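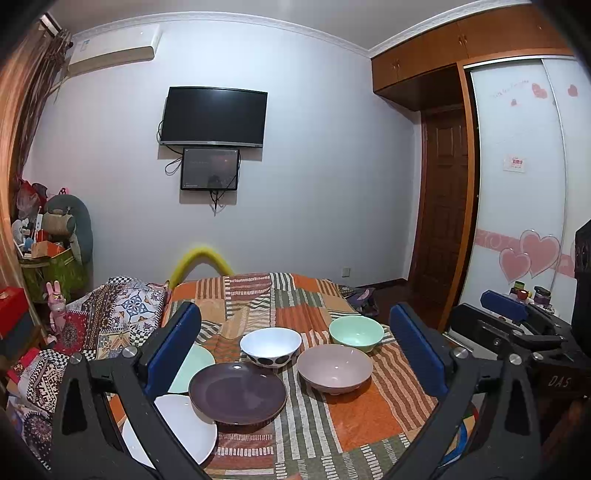
Kuldeep Tripathi says we should have hired for this job before we bought the first gripper, and that whoever takes it on will spend the first month working out what we already own.

He's right about the first month. There is a spreadsheet, but it stopped matching the shelves some time ago.

Equipment Planning and Purchasing Officer
Dultola, Jasik project
Full time, fixed term of two years

About the project

Jasik records people handling ordinary household things with hand-held grippers, in ordinary homes. Bowls and plates make up a lot of the work at present. The recordings are used to train the arms at our Fashola workshop. Collectors work in whatever room the household offers, and that might be a kitchen bench or a bedspread.

Our next stage is 1000 home sessions. The grippers, mounts, cables, chargers, storage and cases for those sessions need to be specified, priced, ordered, tracked and replaced. Until now this has been done by whichever engineer noticed something was missing. We want one person to own it.

What you would do

Build the equipment budget for the home sessions and keep it current. At the moment we know the purchase price of most things and the running cost of very few. You would find out what a kit costs us per session once pads, pins, cables, freight and repair time are included, and put that in front of the project lead each month.

Decide how many kits we need. Collectors would like a spare of everything, and the budget does not stretch to it. You would use the booking records in Erinar, our scheduling system, to work out where spares make a difference and where a kit can be shared between households on different days.

Write specifications and get quotes. Some items are off the shelf. Others, such as jaw linkages and finger pads, are made in small batches to our drawings, and the lead time on those matters more than the unit price. You would need to be comfortable ringing a machine shop and asking why a batch is late.

Run the tableware pool. We keep a stock of 400 bowls and plates in mixed sizes, colours and finishes. Things get broken or wander off into the staff kitchen, and every so often the research group asks for something we don't have, usually with a wider rim or a shinier glaze. You would buy these, label them and keep the register straight.

Plan replacements. Grippers wear at the joints and the pads lose their hold. We don't have a proper replacement interval for either. You would set one from the repair log, then adjust it when the log says otherwise.

Look after the handover desk. Kits go out with collectors and come back at the end of a run of sessions. Each one has to be checked against a list before it goes out again — pads seated, cables present, storage cleared, battery charged.

Advise on larger purchases. The workshop is considering another bench arm in the next budget round. You would not make that decision, but you would prepare the figures for it, including service, floor space, guarding, training and the cost of downtime while it is installed.

What we are looking for

You will have bought equipment for a working team before. It might have been a lab, a theatre, a school workshop, a hire company or a fleet depot. We don't mind which, so long as the people using the equipment were relying on you to have it there.

You should be able to:

keep a budget in a spreadsheet that another person can follow
read a simple engineering drawing well enough to spot a missing dimension
write a clear purchase request and a clear complaint
say no to an engineer and explain the numbers behind it
lift and pack kit cases (a trolley is provided)

A background in robotics would be handy but isn't required. You will be shown how to use a gripper and asked to do a few sessions yourself in the first weeks, so that you know what the collectors are talking about when they say a pad is catching.

A current driver's licence is needed for supplier visits and the occasional kit drop-off.

Working in people's homes

Most of this job is at Fashola. When you do visit a household, the usual collector rules apply. We work around people's belongings and leave the room as we found it. Equipment cases must not block a doorway, and cables must not run across a path that someone needs to use. These rules have a cost, because they limit the size of case we can buy and the length of cable we can use, so please have them in mind when you write specifications.

Household members may see what is in a kit and ask what it costs. You can tell them.

Hours and conditions

Standard office hours, with some early starts when kits are going out. One day a week can be worked from home once the register is in order. There is no overnight travel. You would report to Damilola Iyamu and share an office with the scheduling team, who can be noisy when Erinar is down.

Leave, superannuation and the salary band are set out in the position description, which you can get from reception or by replying to the listing.

How to apply

Send a resume and a letter of no more than two pages. In the letter, please tell us about one piece of equipment you bought or planned for that turned out to be the wrong choice, what it cost to fix, and what you changed in your next budget. We will read that part first.

Applications close on 25th February. Shortlisted applicants will be asked to come in and do a short costing exercise with a kit on the table and a set of old quotes. Calculators and laptops are fine. You will also meet a couple of the collectors, who have been told they can ask you about spares.

We would like the new officer settled in before July, when the next equipment budget is fixed.

Questions about the role can go to Damilola Iyamu at Dultola. Questions about the grippers themselves are better put to Kuldeep Tripathi — leave a message at the workshop and he will ring you back.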